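**FOR RELEASE IN JUNE**

# Dristero opens props and set-dressing workshop in Sirside

SIRSIDE – Dristero, the film and television props house founded by Xóchitl Ochoa, will open a second workshop in Sirside this June. The new premises will serve feature, series and commercial productions working in the region, and will bring the company's hire store, model shop and digital props team under one roof for the first time.

The company has operated from Estdale since its founding. Its catalogue now lists 3931 items for hire, from period kitchenware to hospital furniture. Productions shooting in Sirside have until now had to arrange transport from Estdale in both directions, with a minimum hire of one week. From opening day, local crews will be able to collect and return items at the Sirside counter, and a two-day hire rate will apply to all small props.

"Art departments here have been asking us for a local counter for a long time," said Ms Ochoa, managing director of Dristero. "A buyer who learns at four in the afternoon that tomorrow's breakfast has moved to a different kitchen needs to be able to drive over and fill a crate. We can now offer that in both centres."

The workshop occupies 750 square metres in the former Escobedo printing works. The ground floor holds the hire store and loading dock. Moulding, casting and paint finishing will be carried out on the upper level, where new extraction equipment has been fitted. Sixteen people will be employed at the site, including four trainees in scenic painting and prop making.

Rutilio Robles has been appointed workshop manager. Mr Robles joined Dristero as a model maker and most recently led the fabrication crew on the television series *The Salt Ledger*, for which the company supplied 126 purpose-built pieces.

The digital props team will be headed by Berenice Jaramillo. It will prepare computer models of tableware, food, hand tools and furniture for use in previsualisation, so that directors and designers can settle colour and placement before anything is built or bought. Models will be supplied in the file formats in common use by visual effects houses, and productions that hire the matching physical item will receive the digital version at no added charge.

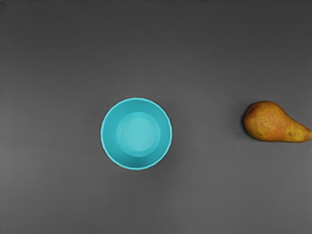

*Computer render: turquoise bowl and pear on a grey surface, viewed from overhead.*

Holger Lindholm, who chairs the Dristero board, said the company would keep its Estdale site at its present size. "Estdale remains our head office and the home of the larger furniture collection," Mr Lindholm said. "No positions are being moved as a result of the opening."

Existing account holders may use the Sirside counter under their current terms. New accounts require a production insurance certificate and the name of an authorised buyer. The counter will be open from 7 am to 6 pm, with after-hours returns by arrangement through the loading dock.

**Media enquiries**
Crescencio Tlapale
Communications, Dristero
Estdale office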